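Flesach Bedroom Folding Set – README

Maintained by Nandi Swanepoel and Savvas Zacharopoulos
Status: in use, second revision
Questions: write to Duyên Kim through the Lucero project page

Summary

The Flesach set is a collection of recordings of ordinary clothes and linens being folded on and near a bed. It covers shirts, towels, light blankets and similar flat items. Each recording starts with one item picked up and ends with that item folded or set down. There are 600 recordings in this release, sorted into 17 item groups.

The set was put together for people who study household work with fabric: how a shirt gets flattened, where the first crease goes, what happens to a sleeve that won't lie down, how a stack grows. It is a companion to the Skorus set, which covers kitchen towels and table linen only. The two share a naming scheme but no recordings.

What is in the folder

recordings/ – one subfolder per recording
labels/ – one text file per recording, same name as the subfolder
items.csv – the list of item groups and their short codes
rooms.csv – room notes, one line per room
stills/ – single pictures taken from the recordings
changes.txt – what is different from the first revision

The labels folder and the recordings folder should always have the same number of entries. If they don't, the download stopped early and should be started again.

Rooms

All folding was done in lived-in rooms. We did not build a set or bring in a work table. People folded where they would normally fold, and in most cases that meant the bed. Room sizes vary a good deal. A few rooms are narrow enough that two people had to take turns on one side of the bed, and this shows up in the recordings as pauses while one person steps back.

Beds were made before folding started, with whatever spread was already in the house. Some spreads are plain and some carry large patterns. We kept both. A pale garment on a pale patterned spread is harder to outline than the same garment on a dark blanket, and the labels carry a flag for it (low_contrast).

Pictures on the wall, calendars, mirrors and clocks were left where they hung. Anything with a name, an address or a phone number on it was taken down or covered first.

People in the recordings wore their own clothes. Striped shirts come up fairly often and were a small headache for the labelers when the item being folded was also striped. Those recordings are marked stripe_overlap in the labels.

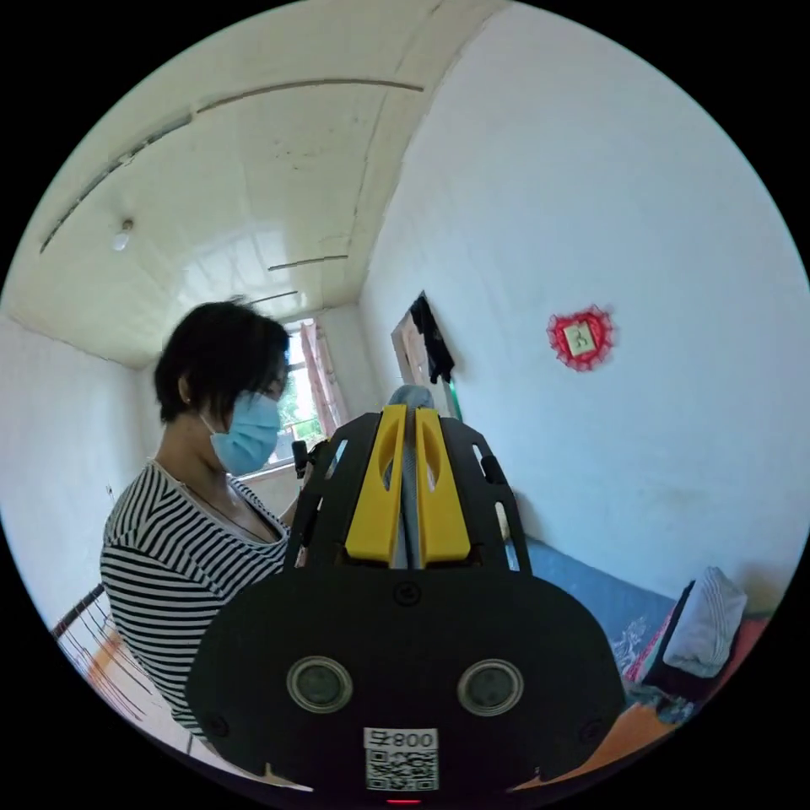 Can I use the recordings if I only care about towels?

Filter items.csv by the codes that start with TW and keep the matching recordings. Hand towels, bath towels and washcloths each have their own code, so they can be kept together or split apart. Towels folded as part of a mixed pile are listed under the MX code instead and have to be added by hand.

Item groups

Items are grouped by shape and size, with fabric as a second field. A short list of the codes used most:

TS – short-sleeved tops
SL – sleeveless tops
LS – long-sleeved shirts, with or without buttons
TR – pants and leggings
SK – skirts
TW – towels, with a second part for size
PC – pillowcases
BL – light blankets and throws
SC – scarves and long wraps
MX – mixed piles

The rest are in items.csv. Fabric is given as light, medium or heavy, by feel. We thought about listing fiber content, but too many tags were cut out or washed blank, and a column that was mostly empty did not seem worth having.

Socks and underwear are left out. Fitted sheets are also left out. Pravesh Van Wyk tried them early on and the start and end points could not be agreed on by any two labelers.

How the folding was done

People were asked to fold the way they fold at home. There was no house style and no chart on the wall. Each person got one short request, read aloud before the first item:

"Fold it the way you want it to look in your drawer or on your shelf. If it comes out wrong, fix it or leave it, whichever you would normally do."

As a result the same kind of shirt ends up folded several ways across the set. The common ones are labeled:

half_half – folded in half, then in half again
thirds – sides in to the middle, then up in thirds
sleeve_in – sleeves tucked first, then body folded
roll – rolled from the hem
loose – laid over once or twice with no clear pattern

A fold that starts as one kind and ends as another is labeled by how it ends. The first kind goes in the notes field.

Finished items were put in a stack on the bed. Where the stack goes was left up to the person. Some built it at the far side near the wall, some kept it close and moved it along as they ran out of room. Stacks that fell over were rebuilt, and the rebuilding is kept in the recording and labeled restack.

Surface and light

The soft top of a bed matters more than we expected. On a firm table a shirt can be smoothed in one pass. On a mattress with a bedspread, the spread often moves along with the shirt and has to be pulled straight again. These moments are labeled spread_shift. They are most common with heavy towels and least common with light tops.

Light is a mix of daylight and ceiling lamps. We did not add lamps. Most sessions ran in the morning. The Brirnham rooms were done late in the afternoon and are a little yellower than the rest, so anyone sorting items by color should treat those rooms separately. White and cream are hard to tell apart there, and gray and pale blue get mixed up too.

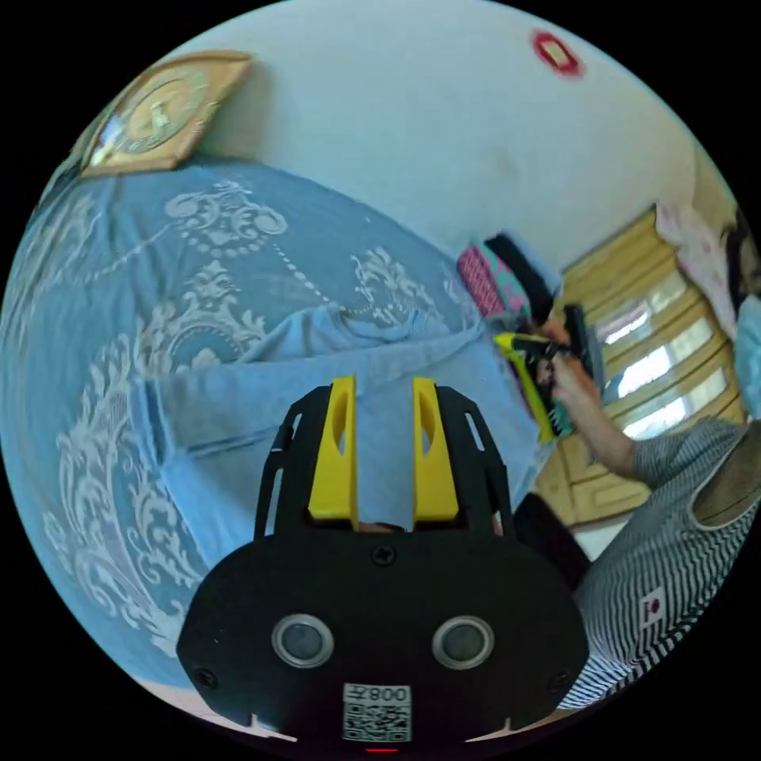
Folded light blue item on a patterned bedspread, with a stack at the far side of the bed.

Labels

Each label file has one line per step. A line has a start time, an end time, a step name and, where needed, a note. Steps in use:

pick – item lifted from the pile or the bed
spread – item laid out
smooth – wrinkles pushed out
align – edges or corners brought together
fold – one crease made
flip – item turned over
place – item put on the stack
restack – stack straightened or rebuilt
wait – nothing happening to any item

Short waits are not labeled. A wait has to last at least 10 seconds to get its own line.

Labeling was done by Duyên Kim and Ha-rang Wi, who each did half and then swapped a portion to compare. They agreed well on pick, flip and place. They agreed less well on where smooth ends and align begins, and anyone who needs that boundary to be exact should check it on their own. In the first revision smooth and align were one step called tidy. Older scripts that look for tidy will find nothing and won't give an error.

An item counts as folded when the person lets go of it and doesn't go back to it before starting the next one. A crumpled corner or an uneven edge does not change this. There is a neatness field with values from 1 to 6, filled in by one labeler only, and it should be read as an opinion.

Known problems

– A number of recordings in the BL group begin with the blanket already partly spread. The pick step is missing from their labels on purpose.
– Two item codes, SC-L and SC-W, were used for the same thing for a while. They are merged in items.csv but the old codes may still show up in notes.
– Dark items stacked on dark items are hard to count. The stack_height field is left blank for them.
– Mixed piles were sorted by hand before folding in some homes and not in others. rooms.csv says which.
– In one room the bed was pushed against the wall partway through a session, so the left and right notes for that room switch over at that point.
– Inside-out garments are labeled only if the person turned them right side out. If they were folded inside out, there is no mark.

Suggested use

The set works for finding folds, naming steps, telling item groups apart and comparing how different people handle the same kind of item. It can also be used to look at how stacks are built, though the blank stack_height values will get in the way for darker laundry.

It is not a good source for washing, drying or ironing, none of which are in it. It should not be used to guess anything about the people doing the folding or their homes. We ask that pictures from the stills folder not be used in advertising.

For a first look, start with the TW group. The shapes are simple, the steps are few and the labels there have been checked twice. TS is a fair second choice. Leave MX for later.

Splits

The split is by home, so no home shows up in more than one part. Splitting by recording puts the same bedspread and often the same shirt on both sides, and results come out better than they should. If you make your own split, please say so when you report results.

Consent and removal

Everyone who took part agreed to have the recordings shared for research and could skip any item they didn't want to handle in front of others. A person can ask to have their recordings removed at any time. Removed recordings are listed by number in changes.txt, with no reason given, and we ask that copies already downloaded be updated to match.

Changes since the first revision

– tidy split into smooth and align
– Brirnham rooms added
– neatness field added
– pillowcases moved out of the towel group, where they had been put by mistake
– spelling of item names made the same across all files
– Ha-rang Wi added as a labeler

Corrections to labels are welcome. Send the recording number, the line and what it should say. They are gone through on Wednesday and go into the next revision.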